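Equipment Notebook — Assembly Bench
Entry of Dec 28, 2021
Filed under: Lab Notes / Equipment Planning / Manipulation

The purpose of this entry is to record the state of the equipment plan for the assembly bench before the January purchasing window opens. The figures are those discussed at the last planning meeting, and they replace the ones in the autumn draft.

The bench as it stands is adequate for the present task. Two arms, two hands and one board are in use, and no change to that arrangement is proposed. The request concerns spare parts, a second set of pegs and boards, and cable management, in that order of priority.
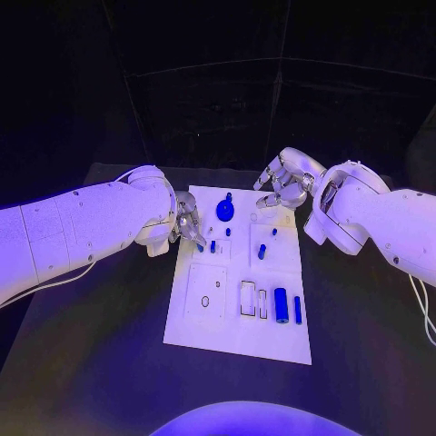

Assembly board, left hand with small peg.

1. Hands. The quotation from Skokider for a finger repair kit is $2,819, delivered. It covers replacement links and tendons for one hand only. The Peltunar kit is cheaper but must be ordered through their distributor, and the lead time was not stated in writing. It is recommended that one Skokider kit be purchased now and that the second be deferred until the use of the first is known. The small pegs call for a close pinch, and wear at the fingertips should be expected to govern the replacement schedule.

2. Boards and pegs. The print shop at Droltgate will produce a set of two boards with all plates and pegs for $600. The drawings are to be sent with the present hole sizes unchanged. A proposal to loosen the fit on the small pegs was considered and declined, as results on the new boards would then not be comparable with the old. Blue should be kept for the pegs and cylinders; the vision settings were tuned for it and the retuning would cost more in hours than any saving on material.
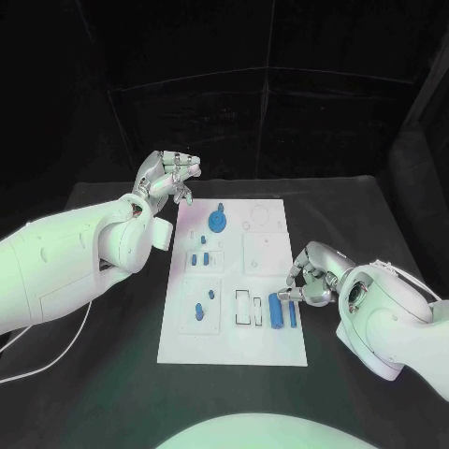
The same order should include spare cylinders in both diameters. These were omitted from the autumn draft by oversight. If Droltgate cannot match the thin one, it may be turned in our own shop, though the hours would then have to be charged to the Tanui project and a note made to that effect.

3. Cables. Clips and sleeving are low in cost and can be taken from the consumables line. The present slack is needed for the full reach of both arms, so the sleeving must be of the flexible type. Length to be measured with the arms extended, not parked.

4. Lighting. No purchase. Colored light over the board has been raised as a concern for the color thresholds — this should be tested with the fixtures already on hand before any money is committed. If new fixtures prove necessary, they will be entered in the next cycle.

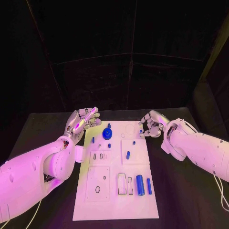 Both hands over the board; large and small circle outlines near the top right.

5. Service contract. Skokider offers a term of up to 5 years on the arms. The longer term lowers the yearly charge, but it also ties the bench to the present controller. The shorter term is preferred. The wording on shipping costs remains unclear and a written reply has been requested.

Outstanding before submission: Peltunar lead time in writing; Droltgate drawings checked against the current board; confirmation that the Tanui cost code remains open after the new year.

Comments

bench_user: Please add a spare gear part to the Droltgate order. It is not on the drawing list I have.

purchasing desk: The Skokider quotation needs a reference number on the form or it will be returned. The same applies to the service contract if it goes in with this request.

bench_user: Drawing list updated, gear included. Cable measurement still to do.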